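Search this site
Last updated in March

Kivow Folding Lectern and Reader's Case

I have led services in a chapel, two hospital day rooms, a barn and a parking lot, and the Kivow has come with me to all of them. I'm so glad to finally have a page for it! It's a folding lectern made for traveling clergy, interfaith ministers and anyone who has ever balanced a prayer book on a music stand (I did that for years, and the wind usually won).

The slanted top holds a full-size Bible or siddur with room beside it for your notes, and there's a raised lip so loose pages stay put. Folded up, it slides into the Ganness carry case, which has a flat pocket for a stole and a smaller one for candles and a lighter.

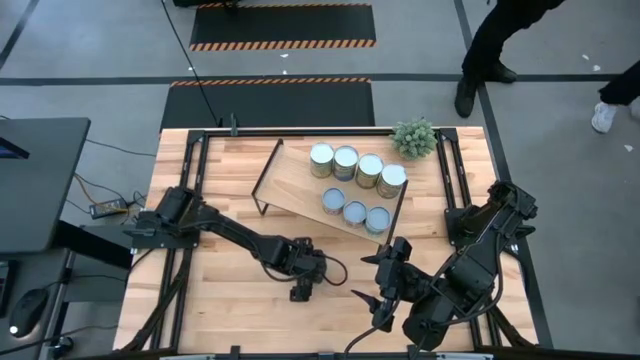
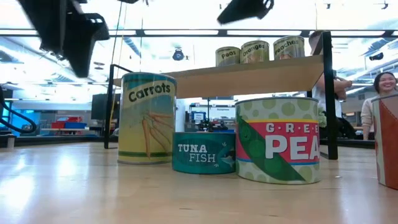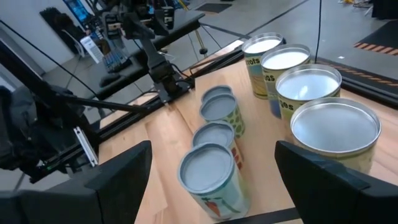
Tabletops in light wood.

Kivow comes in two sizes. Model 605 is for sitting or for setting on a table – lovely for bedside visits and small study circles. Model 700 stands on its own legs and weighs around 20 pounds with the case. Both have the same top, so covers and cloths fit either one.

Lectern cloths by Montecinos are sold separately, in white, green, purple and plain linen. They wash beautifully.

Replacement hinge set: part 92. Please say which model you have when you write.

Questions about seminary and congregation orders go to Estela Paredes, and she loves hearing where the lecterns end up.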